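**Equipment planning: tabletop arm cells, next budget year**

15 November 2024

The request window for the tabletop cells closes at the end of the month. Three sites have sent in drafts so far: Kirnbridge, Adams and Riltitz. All three drafts list the arm and leave most of the rest blank. The notes that follow cover what the form needs before purchasing will accept it.

**Arm and gripper**

The planning price for one arm with gripper, base and power supply is $3,000. Use that number even if you have a lower quote in hand. Quotes received in September have expired and the seller, Duklow, has not confirmed that it will hold them. If the final price comes in lower, the difference goes back to the site's own line and can be spent on spares within the same year.

Enter the arm and the gripper as one item. Adams split them, which put the gripper under the small-purchase limit and sent it to a different approver. The two halves would then have arrived on separate orders with separate warranty dates.

Gripper fingers are a wear part. They do not belong on the capital form. Put them under consumables at $140 per set, two sets per arm per year for light duty. Sites that handle hard plastic items all day should budget four sets. Riltitz went through its allowance early this year and had to borrow from Kirnbridge's stock, and that loan is still open.

**Table and mounting**

The table is a site cost. It must be rigid, level and deep enough to keep the full working area in front of the base. Measure reach from the center of the base, with the arm at working height. The number on the data sheet is for the arm at full stretch, where it has little useful grip angle. Plan for two thirds of it.

Light tops are preferred. A matte white top has worked well at Kirnbridge for dark and mid-tone objects, less well for white caps and pale bowls. A second top in gray is worth pricing at the same time. Holes drilled in the top for cable or fixture points should be shown on the sketch that goes with the form, with distances from two edges. Do not drill before the base position is fixed.

If the base is clamped to a rail, list the rail and clamps separately. They are reused when the arm is replaced.

**Cabling**

Cable is the item most often missed. The bundle to the gripper has to follow the arm through its whole range without pulling on the connector, so it needs slack, and slack ends up on the work surface unless something holds it. Allow for sleeve, ties at each joint and one spare gripper cable per cell. Total cost is small. Lead time for the spare cable is currently longer than for the arm, so order it on the same day.

**Work objects**

Object sets can be bought from household and toy stock. No special approval is needed. A set for the kitchen tasks should mix shapes and sizes: something round and flat, something with a handle, a bottle, a bowl, and small items that can be put into or taken out of the others. Buy each set twice, from the same batch if possible. Color shifts between batches have caused rework at Adams.

Keep the receipts by set, not by store visit. Finance will ask which cell an item belongs to.

**Fixed cost per cell**

For planning, use $1,036 per cell to cover sleeve and ties, spare gripper cable, rail and clamps, lighting and one double object set. It does not cover the table, the computer, or the fingers. With the arm, a cell without table or computer therefore comes to $4,036, plus $280 for fingers at light duty.

Computers are bought centrally. Enter the number of machines needed and leave the price field empty. Kirnbridge filled it in and the form was returned.

**Service**

The arm is rated by Duklow for 3,000 hours between inspections. At one shift a day a new arm will not reach that in its first year, so there is no inspection line for new cells. Sites with arms already in use should read the hour count from the controller and add an inspection if the limit falls before the end of the budget year. The count does not reset when the gripper is changed.

An arm sent out for inspection is gone for three weeks. There is no loan unit. Riltitz has asked whether a shared spare could be funded across the three sites. The question is open, and no site should include a share of it in this year's form.

**What to send**

- The form, with arm and gripper on one line
- Table sketch, with base position, holes and rail if used
- Hour counts for existing arms
- Consumables sheet, fingers only
- Number of computers

Send everything as one file per site. Forms received after the end of the month move to the spring round, where the planning price will be set again. Changes to a form already sent are accepted until the same date; mark the new version with the site name and a version number.
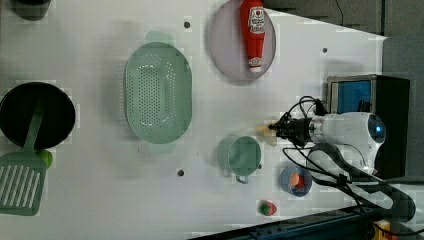

Kitchen object set on a white top, with the arm working from the right.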